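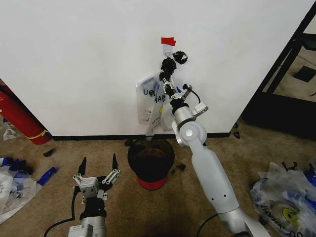
Varnness Cricket Program, progress report, 5/21/19

The indoor nets at Fluno are in use since the start of the season and 282 players are now registered, of which 60 are girls under fifteen. From the grant we have spent 3000 on bowling mats, balls and the coaching course.

The T20 league with Nautiyal and Kulteo has played all its first-round matches. Our batting is better than last year, but the fielding still needs much work.

The old pavilion, built in 1944, has a leak in the roof and we wait for a second price. The second round ends in August. We will send the full accounts after it.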